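Workshop > Maintenance > Interviews

Search this site Enter keywords Go

The sorting arm at Pletum runs four days a week on household textiles, and Friday is kept for service. The technician who looks after it has done so from the first installation and asked to be identified by job only.

"Most faults start in the fingers," the technician said. "Lint gets into the linkage pins, the fingers close a little late, and the controller logs a missed grasp. People go looking in the software first."

The routine begins with power off and air bled. The linkages are brushed dry, the pins checked for side play, and the gripper cycled by hand. Oil is avoided. "Oil plus lint makes felt."

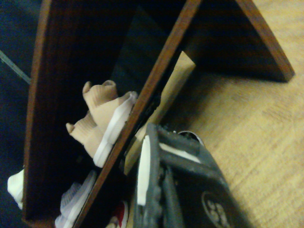
How often is the wrist camera recalibrated?

Every 29 running hours, and after any contact hard enough to trip the torque limit.

Reaching into narrow compartments calls for a separate setting. The approach speed is cut and the wrist tilted so that the finger housing clears the upright panels. "Soft goods forgive a bad angle. A panel edge doesn't. You get a scuff on the housing, then a shifted camera bracket."

The current finger set has logged 2,393 cycles. The technician replaces the pads on wear and keeps the old ones, labeled, in a drawer.

Comments

Clollar: What torque on the bracket screws? Ours back out.

Taklow: We had the same lint problem. Compressed air made it worse.

Khúc: Is the hand cycling done with the cable unplugged?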